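### 3.2 How long cooked rice stays pleasant to eat

I'll admit I went into this part with a favorite. My own kitchen in Nirness runs on leftovers, and I wanted lidded boxes to win by a mile. We cooked 600 grams of rice per batch, split it by storage type, and asked 30 tasters to score it the next day (cold, no sauce, poor things!). 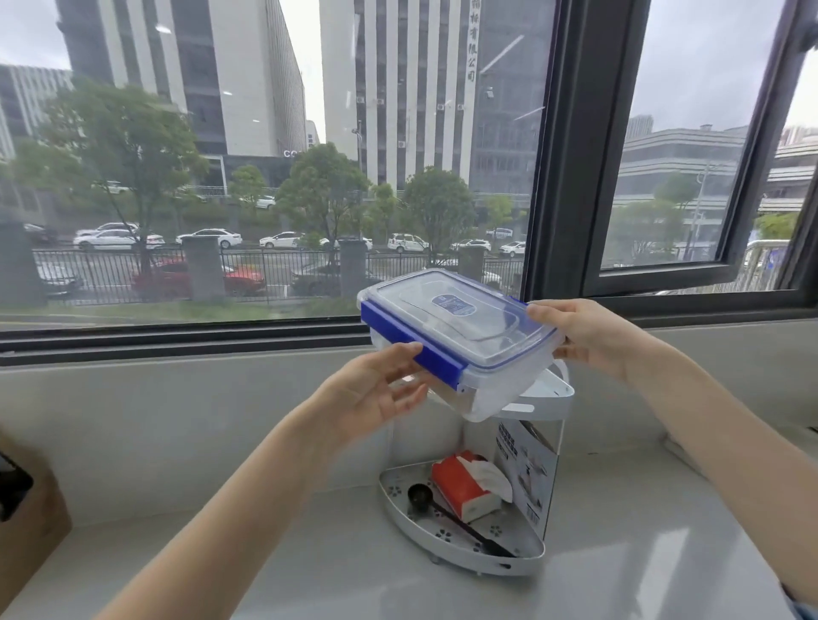 Department of Food Studies, Halden College

**Figure 4.** Clear container with a locking clip and a gasket around the lid.

Lidded boxes averaged 65 out of 100 for texture, and bowls under a plate got 50. I'd hoped for a bigger gap, but I'll take it. The Gramar survey asked only about smell, so I can't line our scores up with theirs. Day-three tasting is in Section 3.3.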